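**Laser hair reduction** is a cosmetic treatment in which pulses of light are used to slow or stop the growth of unwanted hair. It is offered by skin clinics, beauty salons and some dental and medical practices. The word "reduction" is generally preferred to "removal" by practitioners, as most people keep some fine regrowth and need occasional top-up sessions.

## How it works

The light is absorbed by melanin, the pigment that gives hair its colour. It turns to heat, which damages the follicle at the root. Only hairs in the active growth phase respond well, so treatment is spread over several visits. Dark, coarse hair responds best. White, grey and very fair hair contains too little pigment and is usually treated by electrolysis instead.

## Types of laser

The three types in common use differ in wavelength. Alexandrite lasers work at 755 nanometres and are mostly used on lighter skin. Diode lasers, at 800 to 810 nanometres, suit a wider range of skin tones. Nd:YAG lasers, at 1,064 nanometres, pass deeper and are taken up less by pigment in the skin, and are the usual choice for darker skin. Intense pulsed light is often sold alongside these but uses a broad band of light and is not a laser.

## Treatment

A patch test is carried out before the first full session. Clients are asked to shave the area beforehand and to avoid waxing, plucking and tanning for several weeks. Sessions on the face are commonly 4 weeks apart, with longer gaps for the legs and back. Redness and mild swelling may follow and normally fade within a day or two. Burns, blistering and changes in skin colour are less common and are more likely on tanned skin.

## In Tumside

The first clinic in Tumside to offer the treatment was Drakum, which opened above a chemist's shop in the Hatton district. It began with a single alexandrite machine and added an Nd:YAG laser two years later. In its first full year it carried out 1,349 sessions, rising to 1,802 the year after. Underarms and lower legs made up the larger part of this work.
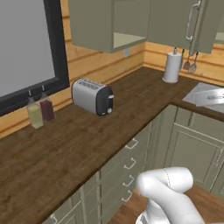 A second clinic, Jibrin, opened near the bus station and specialises in darker skin tones. It sells single sessions as well as courses, and stays open until 8 pm for clients who work during the day. Both clinics are busiest from September, when summer tans have faded, and both close their books to new courses for part of the summer. By the time Jibrin moved to larger rooms on the same street, it had carried out more than 4,000 sessions.

## See also

- Electrolysis
- Intense pulsed light
- Waxing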